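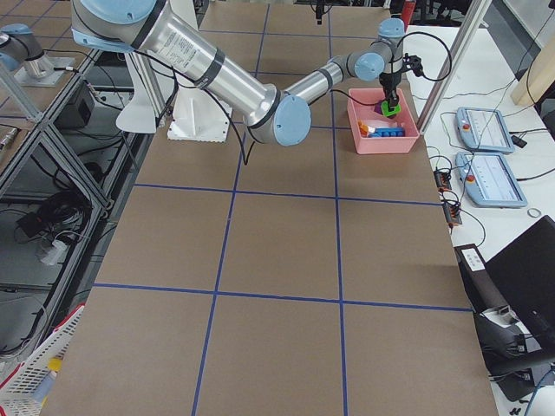 Packing and Dispatch Coordinator – Starnodden Paper Goods

Permanent part-time, 30 hours a week
Location: Farah Street, Brunswick, Victoria
Reports to: Lizelle Msimang, Operations Manager
Applications close: 09/02/2025

About us

Starnodden makes and sells notebooks, wall planners, gift wrap and mailing supplies. We sell through our own website and supply 145 shops in Victoria, Tasmania and South Australia, mainly newsagents, bookshops and gift shops. Our printing is done by outside firms. Folding, trimming, packing and dispatch are all done by our own staff at Farah Street.

We are a small business and people tend to stay. The person currently in this role is moving to Bendigo and will finish up in March. We would like the new coordinator to start before then so there is time for a proper handover.

The job

You will run the packing room day to day. You will have two packers working with you, plus casuals from October to the middle of December. Most of the work is practical and you will be on your feet for much of the shift. Expect to spend an hour or so each day at a computer, mostly first thing.

Your main duties will be:

Printing the day's orders and sorting them by carrier
Packing wholesale and online orders and checking them against the packing slip
Booking courier pick-ups and dealing with missed or late collections
Keeping enough cartons, tape, tissue and labels on hand, and reordering before they run out
Receiving deliveries from our printers, checking them for damage and putting them away
Showing new casuals how we pack, and checking their work in the first few weeks
Answering delivery questions passed on by customer service
Helping with the yearly stocktake at the end of June

We had 2202 wholesale orders last year. Online orders are smaller but there are more of them, and they go up sharply from late October. Leave is hard to approve between then and Christmas, so please think about that before you apply. We close from Christmas Eve and reopen in the second week of January.

Hours and pay

The usual hours are 8.30 am to 3 pm, five days a week, with a half-hour unpaid lunch break. In the busy period you may be asked to stay until 4.30 pm. Extra hours are always paid and you will get at least a week's notice of them.

Pay is above the award and depends on experience. We will tell you the rate at the first phone call, before you give up any time for an interview. Super is paid on top. Permanent staff get annual and personal leave on a pro rata basis, and half price on anything we make.

What we are looking for

You will need:

Experience in packing, dispatch, a stockroom or something close to it
To be able to lift cartons of up to 15 kilos safely and often
Clear handwriting and good basic maths
Enough computer skill to use email, a spreadsheet and an online courier booking system
The right to work in Australia

It would help if you have:

Supervised other people, even informally
A current forklift licence (we have one small forklift and can pay for your training)
Used Gester, our stock program. Most people haven't, and we will teach you.

You don't need a degree or a background in stationery. We have hired people from supermarkets, libraries and a plant nursery, and they all did well. If you have been out of paid work for a while, please tell us what you have been doing and don't worry about the gap.

The building

The packing room is on the ground floor with level access from the street and from the rear lane. There is an accessible toilet on the same floor. The lunch room is upstairs and there is no lift – if stairs are a problem, let us know and we will set up a break area on the ground floor. The room is heated in winter. It does get warm in January and February, and on very hot days we start and finish earlier.

There are 5 parking spaces at the back, shared between all staff. The tram stop is a four-minute walk and there is a locked cage for bikes.

How to apply

Send us a resume and a short letter, one page at most. In the letter, please tell us about a time when an order or delivery went wrong and what you did about it. A plain account is fine. We don't need a video and we won't ask you to do unpaid trial work.

Email your application to Razia Kazmi in the office, with "Dispatch 303" in the subject line. You can also drop a paper copy at the front counter between 9 am and 4 pm on weekdays. Recruiters, please don't contact us about this position.

Razia will reply to everyone who applies. We plan to phone a shortlist in the week after applications close and hold interviews the week after that. Interviews take 40 minutes and are with Lizelle Msimang and Ermanno Ferri, who looks after our wholesale accounts. You will be shown the packing room on the same visit, so please wear closed shoes. We will ask for two referees only if we intend to make you an offer.

If you have questions about the job itself, ask for Lizelle at the front counter or email the office and she will call you back. She is usually free after 2 pm.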